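Questions people ask me about our house rules for head-camera recording

Last tidied up 8 October 2019

I look after the recording side of things at Skurkeo, where people wear a small camera on their heads and do ordinary jobs with their hands so that a robot arm can later be taught to do them. I wrote the first version of our rules on one side of paper. It's now a fair bit longer than that, and I get the same questions every time a new group starts, so I've put my answers in one place. If you've come from Remell or from the El Idrissi workshop, most of this will suit you too, though your own site rules win if they clash with mine.

Are these rules an official standard?

No. They're ours. There are proper published standards for robot safety, written for people who put machines into factories, and you should read the ones that apply to your kit. What I've got is good practice for the bit before that, when there's a person at a table and the robot is only going to see the recording. If somebody tells you a recording "meets the Skurkeo standard", please ask them what on earth they mean, because I'd like to know as well.

Who do the rules protect?

The person wearing the camera, first. Then anyone who might wander past. Then whoever has to work with the recordings afterwards, who deserves to know what they've been given. I keep them in that order on purpose and when two rules pull against each other I go with the person higher up the list.

How long is one recording?

Ours run to 60 seconds for a simple task and 300 seconds at the very most. I used to let people go on much longer, and the second half was always worse! People get slower, they start looking out of the window, their neck aches. If a job really needs longer, split it at a natural stopping place, put everything down, and start a fresh one.

Do I need to sign something?

Yes, every time you start a new batch of work, and I do mean every time. The form says what will be recorded, who gets to see it and what it's for. Read it. I've rewritten it twice to get the long words out, so if you find one I've missed, tell me. I don't accept a signature from someone who's been handed the form with the camera already on their head. It feels rude to say no at that point and people just don't.

Can I change my mind later?

You can, for 72 hours, with no reason given. Send me the batch number and it goes. After that the recordings have usually been copied into the training set and mixed with everyone else's. I can still take them out of any later version, but I can't reach into something that's already been trained. I'd rather say so plainly at the start than have you find out afterwards.

What about sound?

Off. We've no use for it, and people chat while they work (I certainly do). If your recorder can't switch the sound off, strip it out before you upload, and write on the sheet that you've done it.

Can I wear my own clothes and jewellery?

Wear what you'd wear to do the job at home. I had a long argument with myself about this one. My first rule sheet said plain sleeves, no rings, no bracelets, the lot, and it made for very neat recordings of hands that looked like nobody's hands in particular. Sleeves, bangles, nail varnish, plasters on thumbs, they're all fine now. Two exceptions. Anything with your name on it comes off, and so does anything that dangles if you're anywhere near moving machinery or a flame. For work at a table with no machine running, the second one hardly ever comes up.

Should I clear the table first?

Clear away what could hurt you and what could identify you, so knives you don't need, post, bank cards, pill packets, family photos, phone screens. Leave the rest alone. A cloth on the table or a stool nearby is just what rooms look like, and a robot that has only ever learned from bare white tables is going to have a horrible time in a real kitchen.

Are brand names a problem?

They're allowed in ours. Real tins and bottles have labels on them and I won't have people picking them off with a fingernail. What I ask is that you don't put the brand in the task name. Write "pour from can into cup" and leave it there. If you're planning to publish pictures, that's a different question, and you need to ask someone who knows about that side of things before you do it.

Which tasks need extra care?

Anything hot, sharp, heavy, made of glass, or wet. People nod along to the first four and then look at me oddly when I get to wet, but a drink on a smooth table has caused me more bother than every pair of scissors we own. So pouring has a little section all to itself, which I'll get to now.

What are the rules for pouring?

Cold drinks or water only, unless we've agreed something else in writing. Put the cup down on the table before you start and keep the table surface under it flat. Open the can before the recording begins if opening isn't part of the task, and say on the sheet which way you did it. Pour slowly enough that you could stop. Don't fill to the brim. Leads, chargers and the recorder itself stay well away from the cup, and if you have a battery pack, it goes on your body or on a separate surface.

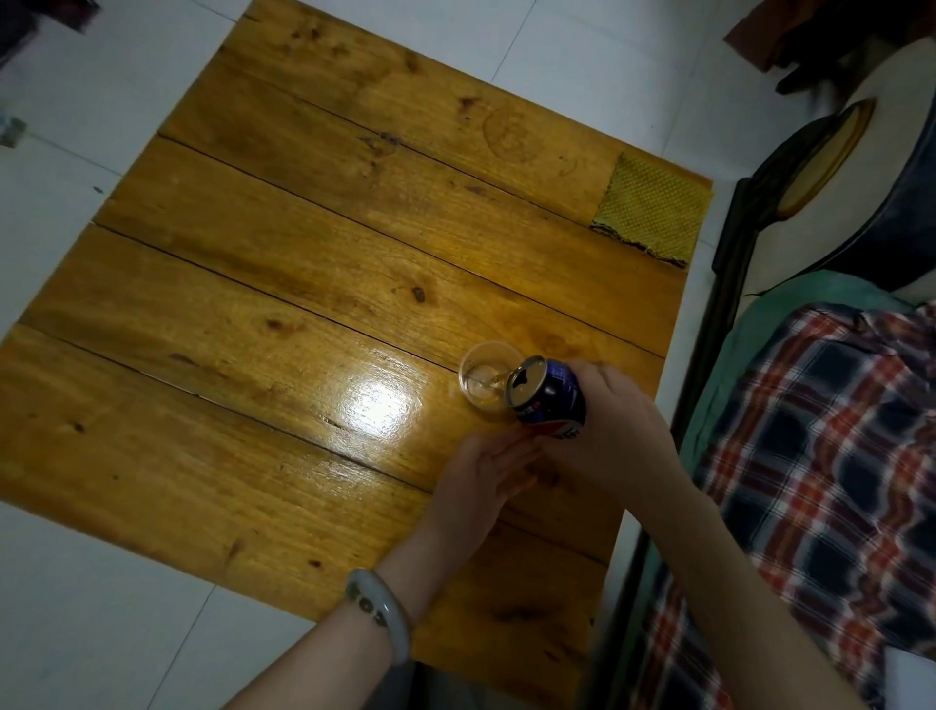 I'm often asked whether the free hand should stay out of the way, and I say no, let it do what it likes. Most of us bring the other hand in when we pour, to steady a light cup or simply to be ready for it. Clear plastic cups weigh next to nothing and they tip over if you breathe on them. If I tell you to keep that hand in your lap, I've taught the robot a way of pouring that people don't use, and I've made a spill more likely while I'm at it. The same goes for tilting. Pick the angle that suits you. I don't want everyone copying mine.

The one thing I do insist on is that you look at what you're doing, all the way through, until the can is back upright and set down. The camera goes where your head goes. If you glance up just as the stream stops, we've lost the part that's hardest for a machine to learn.

What if I spill some?

Stop pouring, put the can down and let the recording run on for a moment if it's safe. Then stop it and mop up. Please don't delete it! A spill with an honest note beside it is worth a lot to us, and people have a terrible habit of binning their mistakes and sending in only the tidy ones. Tick the "did not go to plan" box and write one line about it. You won't be marked down and you'll be paid just the same.

If liquid gets on the floor, that's the end of the session until it's dry. Tiles especially. I'm quite fierce about that.

Shiny tables and glare, do they matter?

A bit. A lamp straight overhead will put a bright patch on any varnished surface, and through a clear cup it can be hard to tell where the liquid stops. I don't ban it, for the same reason I don't ban tablecloths. I'd only ask you to shuffle along if the bright patch sits right where your hands are working. Elsewhere on the table, leave it.

How many goes at the same task?

We stop at 200 recordings of any one task from any one person, spread over as many sessions as you like. The Brernirico sheets have a column for the running total, so fill it in as you go and don't trust your memory. There's a comfort side to this (wrists!) and a fairness side, as I don't want the arm to end up pouring exactly like one person who happened to be very keen in March.

When does the robot come into it?

Later, and under another set of rules entirely. Before the arm tries anything it has learned, someone goes through the task sheet and checks the limits on speed and grip. The first runs are done with an empty cup, then with dry rice, and only then with water. There's a person at the stop button for all of them, with no other job to do while they're there. No making tea, no answering messages. And having recorded the task yourself doesn't mean you can reach in and help the arm when it fumbles. I know it's tempting. You've poured that drink so many times and it's doing it all wrong. Hands out, press stop, then sort it.

Can I send you corrections?

Please do. Several of the answers on this page are there only because someone grumbled at me. Put "house rules" in the subject line and give me the question you're unhappy with. I go through them in batches, so it may be a little while before you hear back, and if it's a safety matter don't email at all, stop work and come and find me.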